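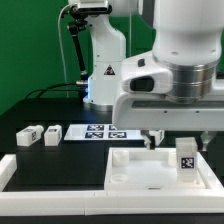 Bench Layout and Small Parts, Session 3 notes
Bristilcombe evening course, April

Trays, risers and tags

These are my notes from the session plus the bits I ran out of time for, so if something looks new to you, it is. Bring them with you next time, we'll be using the worksheet at the end.

Last session we talked about the bench as one big surface. This time I want to go smaller and look at what sits on it: the tray, the raised block beside it, and the little white parts of the Geris set that everyone has been rolling onto the floor (me included!).

1. The tray

Start with the tray. I know it's tempting to start with the parts because they're the fun bit, but the tray decides how much room you've got, and you'll end up moving everything if you leave it until last.

Look for a raised rim. It doesn't have to be tall. A cylinder lying on its side will roll at the slightest nudge, and even a low lip stops it getting away. The catch is that a rim also gets in the way when you want to pick something up from right beside it, so don't push parts hard into the corners. Leave a finger's width. If you can't get a finger between the part and the rim, you'll be tipping the part to get it out, and then its neighbor goes over as well.

A few of you asked whether to buy the Dönmez tray or the Prutano one. I've used both and I like the Dönmez better for short parts and the Prutano for tall ones, but that's taste more than anything. Please don't buy either just for this course. A baking sheet will do fine for the homework.

One warning about color. White parts on a white tray look lovely and tidy, and they are a pain to see. Edges vanish, especially under overhead lights. If you're working with a white tray and white parts, check where the shadows fall before you settle on an arrangement. Sit down, look at it from your working height, then stand up and look again. Turning a tray a quarter turn can make a part that was nearly invisible pop right out.

2. Open ends and standing parts

Cups, rings and plain cylinders all behave differently, even when they share a diameter, so it's worth sorting them in your head before you put them down.

A cup has a right way up. Decide whether you want the open end facing up or down and write it on your plan, with an arrow if you like. "Cup, left side" isn't enough. I've marked a lot of plans over the years and this is the thing people leave off most often.

A ring or a very short cylinder is stable lying flat and that's usually how you want it. The trouble with short pieces is that they hide behind tall ones. Put them toward the front of the tray, nearest to you.

Tall upright cylinders go to the back, for the same reason. They're also the easiest to knock over with your sleeve, so keep them off the path your hand takes. (Trace that path with a fingertip before you load the tray. It feels silly and it works.)

Blocks are the easy ones. Square them up to the tray and they'll stay put. If a block has something on one face that you need to see, such as a label, turn that face toward whoever is doing the looking and note it on the plan.

3. The riser

By riser I mean any solid platform that lifts a few parts above the table. A plain box is fine. I like a dark one under pale parts - you get the contrast that the white tray won't give you.

What goes on it? Whatever you need next, or whatever you don't want mixed up with the tray. Pick one of those and stick with it. The riser stops being useful the moment it becomes a second junk drawer, and I say that as somebody whose riser at home currently has a tape measure, half a pencil and a cracker on it.

Keep the parts on a riser in from the edges, and don't crowd it. If you have two pieces of nearly the same size up there, put the longer one on the same side every time. You'll be surprised how quickly your hands learn that.

4. Tags

Black-and-white square tags come up in the Geris set, and several of you wanted to know how to handle them. Treat them as labels with a few extra manners.

Flat. A tag should sit flat on a flat face. Don't wrap one around a curve, don't let it bridge a gap, and smooth it from the middle outward so you don't trap a bubble.

Keep the border. When you trim a tag, leave the pale margin around the pattern. People love to cut right up to the black and then wonder why the tag is hard to make out on a dark part.

Same way up. On matching blocks, put the tag on the matching face in the matching orientation.

Matte if you can. Shiny tape over a tag gives you glare.

For a reference board, a two-by-two arrangement of tags on a flat board is plenty for what we're doing. The board lies flat on the table and once you've placed it, leave it alone! Mark its corners on the table with small bits of tape so you can put it back if it does get bumped. Parts and trays go beside it. It's fine for something to hang over part of it for a moment while you're working, but don't plan a layout where it's always half covered.

If you'd like plain letter labels too, two letters per label gives you up to 676 different ones, which ought to see you through. Skip the combinations with I and O in them, they look too much like numbers.

5. Cables and the back of the table

Short section, because I've nagged you already. Anything with a cable goes toward the back, and the cable goes with it. Loops lying across the tabletop will catch a tray rim sooner or later. If one has to cross, let it lie in one wide curve well away from where you lift and set things down.

6. Worksheet

Your practice area is a square, 225 mm on each side. Draw it full size on paper and tape it down.

Put a tray or a lidless box inside the square, then choose at least one cup, one short ring, one upright cylinder and one block. Egg cups, spools and toy bricks are all fine.

Draw the plan first, from above, with arrows for the open ends and a small T on any face with a tag or label.

Load the tray from your plan. Unload it, go do something else for ten minutes, and load it again from the paper alone.

Hand the plan to someone at home and let them load it without any help from you. Keep quiet (hard, I know) and write down every question they ask.

Bring the plan and the list of questions. A plan with a long list of questions is just as welcome as a tidy one, and we'll be redrawing a few of them together in the first half of the session. Scissors and matte paper will be on the side table, but bring your own pencil.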